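Plug-in repellents back in bedrooms as Plumier gets ready for mosquito season

The small plug-in heaters that keep mosquitoes out of bedrooms are back on the shelves in Plumier, and residents of the Cliviter flats have been asked to check theirs over before the warm nights set in.

A notice went up in the entrance halls in March, and a copy was put through each of the 300 letterboxes on the estate. It covers where to plug the units in, how to change the refill and what to do with the old bottles. It follows a wet end to winter that left standing water in the drainage channel behind the lower blocks.
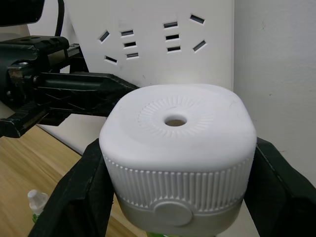

Naveen Akbari
Local news reporter

The liquid type of plug-in works in a simple way. A small bottle of repellent sits in the heater, a wick draws the liquid up, and the warmth sends the vapour out through an opening at the top. That opening has to be kept clear. A cloth, a curtain or a stack of books over it will trap the heat, and the notice asks people not to run a unit behind a bed or under a shelf.

Dust is the other thing to look for. Units that have sat in a drawer since autumn should be wiped with a dry cloth while unplugged. Water and cleaning sprays should be kept away from them. If the casing is cracked, or there is a brown scorch mark near the pins, the unit should go in the electrical recycling and be replaced.

Uma, the hardware and household shop on the main road, ordered 200 refills for the start of the season and has put them by the till along with fly screens and door strips. The shop said last year's stock ran out in the first hot spell and that it did not want the same to happen again. It is also taking back empty bottles, with the caps on, in a box near the door.

Shoppers are being told to take the old bottle along when they buy a new one. Necks differ between makes, and a bottle that nearly fits can lean in the heater and leak. The shop will not exchange a refill once the cap has been opened.

Sockets are a sore point at Cliviter. Many of the older flats have one double socket in each bedroom, and tenants commonly use a power strip for lamps, chargers and everything else. Some hang the strip on the wall to keep it off the floor. The notice says this is fine for a plug-in repellent as long as the strip is in good condition, is not overloaded and is not plugged into a second strip.
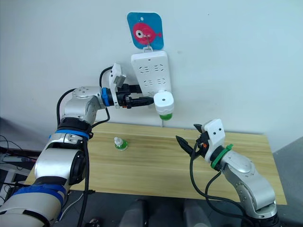 It also asks people to make sure the plug is pushed fully home. A unit that is only half in may work on and off, and the pins can get hot. Anyone fitting a refill should do it with the heater unplugged, on a table or other flat surface, and keep the bottle upright until it is screwed in. Spilt liquid should be mopped up with kitchen paper and hands washed afterwards.

The heater should stay upright too. Some units have a plug that turns, so they can be used in a socket set sideways, but many do not. If the bottle ends up lying on its side, the unit is in the wrong socket.

Refills should be stored out of reach of children and pets, away from food and out of direct sun. Households with fish tanks or birds are advised to read the label before using any repellent in the same room, and to ask at the shop if they are unsure.

The housing office has had its own work to do. The drainage channel was cleared last month after residents complained, and 28 water butts on the shared gardens have been fitted with lids. A further round of checks on blocked gutters is due before summer — tenants on the top floors will get a card through the door with a morning or afternoon slot.

Residents can help by tipping out plant saucers, buckets and old paint tins every few days. Larger items that collect water, such as broken paddling pools, can be left at the collection point by the garages on Akbari Lane, which is open until 6pm.

Spare copies of the notice are at the housing office counter and at Uma. Anyone who needs it in large print can ring the office on extension 961.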